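Clonder Break Room Water Filter
Installation and Care Guide
Section 4: Fitting the Under-Counter Unit

Read this section through before you shut off any water. The Clonder is made for offices, clinics and other shared kitchens where drinking water is drawn many times a day for kettles, coffee makers and bottles. It fits on the cold line only.

What you need

Adjustable wrench
Phillips screwdriver
Pencil and tape measure
Bucket and two towels
Drill with a bit suited to your cabinet wall
The mounting bracket, tubing and fittings from the carton

CAUTION: Do not connect the unit to the hot water line. Hot water damages the cartridge seals and voids the warranty.

CAUTION: If your building's water pressure is above 75 psi, fit a pressure reducer (part 763, sold separately) ahead of the unit.

4.1 Choosing the position

1. Clear out the cabinet under the sink.
2. Find a flat section of cabinet wall close to the cold shutoff valve.
3. Hold the bracket against the wall with the arrow pointing up. Check that there is room below it to drop the cartridge out.
4. Mark the screw holes with a pencil. Look behind the panel for wires or pipes before you drill.

Note: If the cabinet walls are too thin to hold screws, use the floor stand. It takes the same bracket. 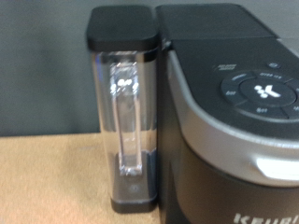

4.2 Mounting the bracket

1. Drill the marked holes.
2. Drive the screws until the heads are snug. Do not overtighten.
3. Pull down on the bracket with one hand. It should not move. If it does, take it off and choose another spot.
4. Hang the filter head on the bracket and turn the locking tab to the right.

4.3 Connecting the water

1. Turn the cold shutoff valve clockwise until it stops. Open the cold faucet and let the line drain.
2. Put the bucket under the valve and lay a towel beside it.
3. Loosen the nut on the faucet supply line with the wrench. A little water will run out.
4. Screw the tee fitting onto the valve by hand, then give it a quarter turn with the wrench. Reconnect the faucet supply line to the top of the tee.
5. Cut the blue tubing square at both ends. A slanted cut will leak.
6. Push one end into the tee and the other into the port marked IN. Each end should go in to the depth line printed on the tubing.
7. Run the white tubing from the port marked OUT to the filtered water tap.

Leave enough slack in both tubes that they curve gently. A kinked tube cuts the flow and will crack in time. If you have to take a tube out again, press the collar flat against the fitting and pull the tube straight back.

4.4 Fitting the cartridge and flushing

1. Remove the cap from the new cartridge. Do not touch the rubber rings.
2. Push the cartridge up into the head and turn it to the right until it clicks.
3. Open the filtered tap.
4. Open the shutoff valve slowly. The tap will spit air at first.
5. Let the water run for 2 minutes, close the tap, and check every fitting with a dry paper towel.
6. Open the tap again and run off 100 cups, or around six gallons. Gray water at the start of the flush is carbon dust and is harmless. Pour it down the drain.

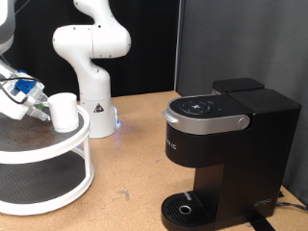 Coffee maker on a speckled tabletop, with a mug on the two-tier stand.

4.5 Before you use filtered water in other appliances

Empty any water left in kettles and coffee maker tanks, rinse them, and refill from the filtered tap. Appliances that already have scale inside should be descaled first, following their own instructions. The Clonder reduces chlorine taste and fine sediment. It does not soften water, so scale will still form in hard water areas and you should keep to your usual descaling schedule.

Appliances with their own small carbon filter can be run with or without it. Ask the appliance maker if you are unsure.

4.6 Setting the change reminder

1. Press and hold the button on the filter head until the light blinks.
2. Release it. The light turns green.
3. Write the fitting date on the sticker inside the cabinet door.

The light turns amber when the cartridge is close to the end of its life and red when it is due. In a busy kitchen this may come sooner than the printed interval.

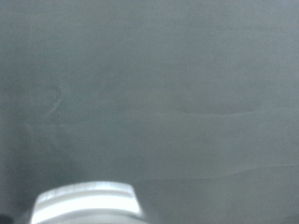 If the flow drops well before the light turns amber, close the valve, take out the cartridge and look at the screen in the head. Rinse off any grit and refit. Should the flow still be weak, the cartridge is blocked and must be replaced.

Note: After any break of a week or more, run the tap for two minutes before drinking.

Parts and service: Urnilell Water Products, Harkatdale. Ask for Noelia Benítez (parts) or Tariq Rizvi (installation).
Section 4 revised 02/12/2025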